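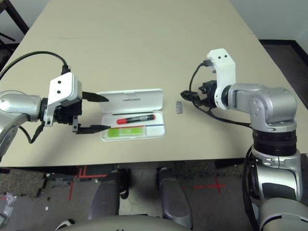 双臂工作台,头部相机视角。白色翻盖盒已打开,托盘内有一支红帽记号笔。

Nimonov 双臂工作台:装配、检查与维护说明

适用范围
本文件随 Plumdale 桌面收纳数据一同发布,说明采集所用工作台的配置和日常维护方法。训练代码与数据格式见各自目录,不在此重复。
文件修订日期:18/05/2020

数据概况
任务:从盒内取笔,放回盒内,合上盒盖
有效片段:222 段
剔除片段:17 段,原因为线缆干涉或夹爪零位漂移
控制频率:200 Hz
剔除片段保留原始编号,编号不连续属正常情况。

硬件组成
机械臂左右各一,臂体银色,关节处为黑色波纹套。腕部外壳为白色,顶面有插头,黑色线缆从此处接入。夹爪为两指平动式,指体黑色。控制柜由 Emaven 供货,固件由 Bettencourt 维护,两者版本须成对升级,混用时左臂会报通信超时。
桌面为米色,不铺垫布。早期在 March 的试采中用过灰色垫布,盒子容易随夹爪滑动,那一批未收入本数据。

地面标记
桌前地面贴有红色胶带,十字与平行线用于底座定位。移动底座后按标记复位,再做手眼标定。胶带翘边时整条更换,不要在旧胶带上叠贴,叠贴后边线变宽,复位误差会增大。

线缆检查
每次开机前执行:
1. 断电,双臂置于收拢位。
2. 检查腕部顶面插头是否插到底,用手轻拉,不应松动。
3. 手动将腕部转到两端限位,线缆弧线不得绷直,也不得进入两指之间。
4. 检查夹爪下方垂下的线缆。它最容易勾到桌沿,必要时重新留余量后扎紧。
5. 上电,等待驱动器自检完成。
扎带只固定在臂体上,不要固定在波纹套上。

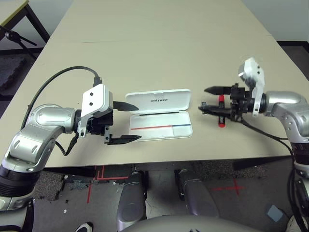
夹爪零位校准在线缆检查之后进行。先清空两指之间的物体,执行 home_gripper,两指完全闭合后记录编码器读数,再张开到最大行程。往返三次,读数相差超过 46 个计数时,检查指根螺钉并重新校准。左右两侧分别记录,不可共用一组偏移量。

夹持力只用记号笔调试。笔身为圆柱形,竖直夹持时容易绕指面转动,应先降低闭合速度,再逐级加力。直接加力会在笔身上留下压痕,有压痕的笔不再用于采集。

常见故障
现象:夹爪闭合后缓慢张开
处理:查看驱动器温度日志,温度正常则更换指根垫片。
现象:腕部转动时相机画面出现横纹
处理:将腕部电源线与相机信号线分开走线。
现象:合盖时盒体后移
处理:清洁桌面,检查盒底是否粘有碎屑,仍后移则降低合盖轨迹的末段速度。
现象:双臂同时进入盒体上方时急停
处理:属于碰撞保护,确认底座已按胶带复位后再清除报警,不要调低保护阈值。

定期维护
每周紧固腕部外壳螺钉,擦拭指面,清扫桌下地毯上的碎屑。每月检查波纹套有无裂口,导出关节零位并与上月对比。更换任何指体后,零位校准与手眼标定都要重做,新旧标定文件分目录存放。

已知问题
右臂末端重力补偿参数沿用左臂数值,低速竖直运动时有轻微下沉。下一版固件修正前,在配置文件中将 right_payload_comp 设为 manual。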